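Castero revisa la norma de ventilación en los talleres municipales

El Ayuntamiento de Castero aplicará desde febrero un nuevo protocolo de ventilación en los talleres y aulas de formación de titularidad municipal. El texto sustituye a la instrucción anterior, que fijaba un único caudal de aire por local sin distinguir entre usos ni niveles de ocupación.

El protocolo establece tres categorías de espacio. La primera comprende despachos y salas de reunión; la segunda, aulas con ocupación continuada; la tercera, talleres en los que se manipulan adhesivos, barnices o disolventes. En esta última será obligatoria la extracción localizada en el punto de trabajo, con conducto independiente del sistema general y salida a cubierta.

Los locales de más de 20 ocupantes deberán disponer además de sonda de dióxido de carbono con registro continuo. Las lecturas se conservarán durante 6 meses y quedarán a disposición del servicio de prevención. Cuando la concentración supere el valor de consigna durante más de 5 minutos, el sistema elevará el caudal de forma automática hasta recuperar el nivel previsto.

La redacción técnica ha corrido a cargo de la consultora Lekley, que midió caudales y pérdidas de carga en los edificios afectados. El informe señala dos deficiencias recurrentes: filtros colmatados y compuertas de regulación bloqueadas en posición intermedia. «El ventilador suele estar bien dimensionado. El caudal se pierde en el tramo final del conducto», explica el ingeniero Ifor Prydderch, responsable de las mediciones.

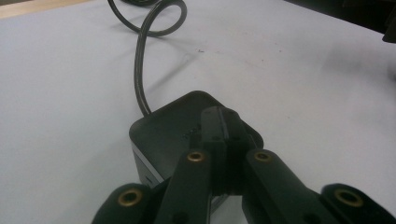

La sustitución de filtros pasará a programarse por diferencia de presión -- hasta ahora se hacía por calendario -- y cada cambio se anotará en la ficha de mantenimiento del equipo. Las compuertas se revisarán dos veces al año.

El suministro de las sondas se ha adjudicado a Kokach. El contrato incluye la calibración inicial y una verificación anual, pero no la obra civil, que se licitará por separado. El edificio Lu, con cubierta protegida, queda fuera de esta primera fase hasta que se resuelva el trazado de los conductos de salida.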